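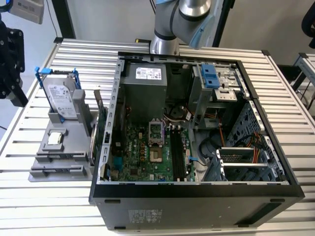

Leena Saarinen wrote in after the last newsletter to say that she'd read my bit about saving old desktops, gone straight up to the loft for hers, got the side off and then lost her nerve completely. Where on earth do you start, she asked, and what if you break it?

Well, Leena, you've done the worst bit already, because some of those side panels are an absolute pig. And it's probably a machine that was headed for the tip anyway, so be brave! I've had a Dell tower in pieces this month and I enjoyed it far more than a grown woman should. So here's how I go about it, for you and for the others who've been asking at the Surstead repair evenings.

Lay the tower flat on its side with the open part facing the ceiling. I did my first one standing up, on my knees on the carpet, and dropped a screw down behind the motherboard that rattled in there until December. Flat is so much kinder. Unplug it from the wall first, obviously, press the power button once with the lead out, and keep a hand on the bare metal of the case while you settle yourself.

Then the hard drive. Dell are rather good at this — the drive sits in a blue plastic carrier, and blue on these machines nearly always means "this is a bit you're allowed to touch". Squeeze, wiggle, pull. If it won't come, look for a cable you've forgotten (it's always a cable you've forgotten). Mine is a 3.5-inch Seagate, and I like to stand it upright well out of the way, where I won't put my elbow on it. Please do keep hold of yours until you know what's on it. Lourenço Henriques found 2000 family photos on one he was about to take a drill to!

Expansion cards next. There's usually a little catch at the back of the case and sometimes another at the end of the slot, so feel for both before you tug. Hold the card by its edges and keep your fingers off the gold strip.

The processor is the one that frightens people, and I do understand why. Lift the lever, swing up the metal frame, and then pick the thing straight up by its sides, like a stamp you don't want to bend. Don't slide it. Don't, whatever you do, poke about in the empty socket, even if you can see a hair in it. Baptiste Baudry swears by an old egg box for keeping small parts in, though I prefer something with a proper little recess for the chip so that it can't wander.

Leave the power supply alone. I mean that one. It's the grey box with all the orange, yellow, red and black wires coming off it, and you can unplug the wires from the board, but the box itself stays shut.

After that it's a soft brush and a lot of patience. Budget 2 hours for a first go and put the radio on.

The next repair evening is at the Hevier rooms, 6 o'clock as usual, and there's space for 20 of us. Bring your tower, Leena, in however many bits it's in by then, and a mug.

Adaeze Danladi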